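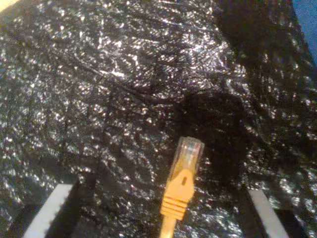 Back from the Stomodell open day, and I'm less sold than the rest of the list seems to be. The cable handling cell was the thing everyone crowded around, so I stayed for two full rounds of it. I'll give them this much: crinkled glossy black plastic under an orange network cable is a mean background, all glints and deep shadow, and a clear plug is no gift to a vision system either. They didn't pick an easy surface. What I wanted to know was who puts the cable there, and how it's turned when they do.

On 2025-09-08 the Brellik list digest wrote:

> Stomodell say the cell has done 921 picks out of bins at
> the Flurkach site with no one stepping in. If that holds
> up we should be looking at one for the patch cord line
> before the end of September.

I asked about the 921. The person at the stand told me that 615 of them were the same cord, same length, same boot. The others were "mixed", and I couldn't get a straight answer on what was in the mix. No failure log either -- it's "being cleaned up".

Then there's speed. A pick takes 29 seconds by their own sheet. Our people on the Odukoya line would be asleep by then.

I'm not against a trial. But they should run it on our cords, in our bins, tangled the way we get them, and we should keep the log. Has anyone here seen it plug a cord into anything? I only saw picking, and the brochure is very quiet on that part.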